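Skills Room Notes: tissue suturing block, May

The running-suture station is back on the bench program with a revised thread allowance. Registrars now cut their own lengths from the spool before sitting down, and tails go in the sharps tray along with the used needles. Fouad Hourani has updated the station card to match. Discard any card that still carries the old Paju layout.

Two points from the last assessment round. Tails were left too long on most of the early knots, and loops were allowed to build up between throws, which slows the next pass and tends to snag on the wrist joint. Take up the slack before reaching for the needle. Keep the working strand to one side of the seam and leave the standing end where both instruments can get to it.

Thread and instruments at the tissue surface: 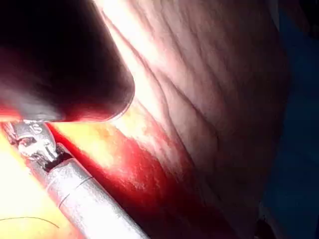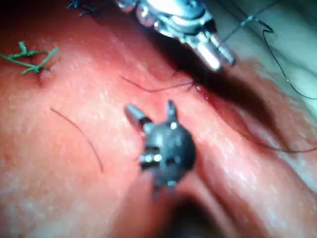
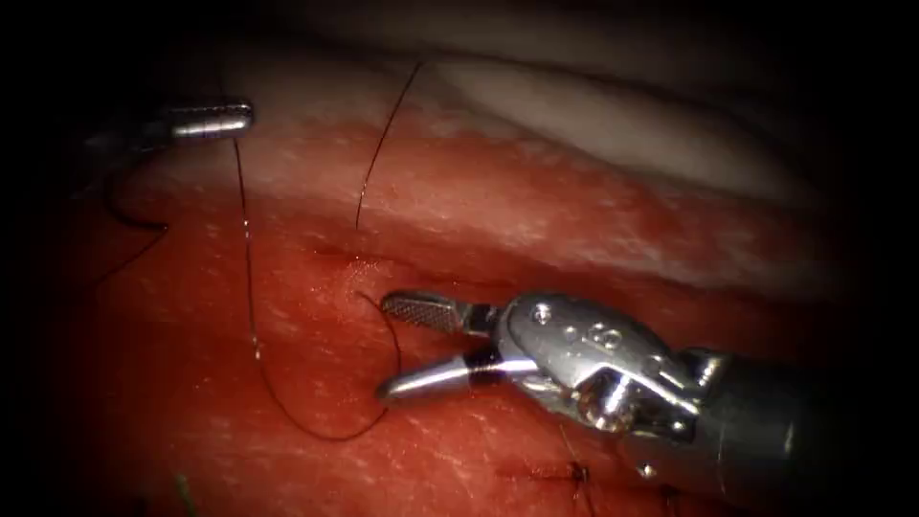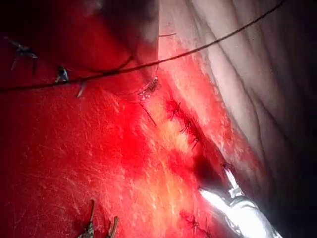

Grip pressure remains the commonest cause of frayed thread. Hold the strand with the jaw tips only for placement, and use the full jaw face for tightening. Any strand that has been crushed should be replaced at the next knot.

Spool stock stands at 308, with a further 400 on order from Plistero. Laimutė Ots will move the new spools to the lower drawer when they arrive. Please sign out full spools in the Omulus log, including part-used ones taken to another bench.

Bookings for the next block go to Zane Urbonaitė. Sessions start at 7:30 am and the benches must be cleared by noon.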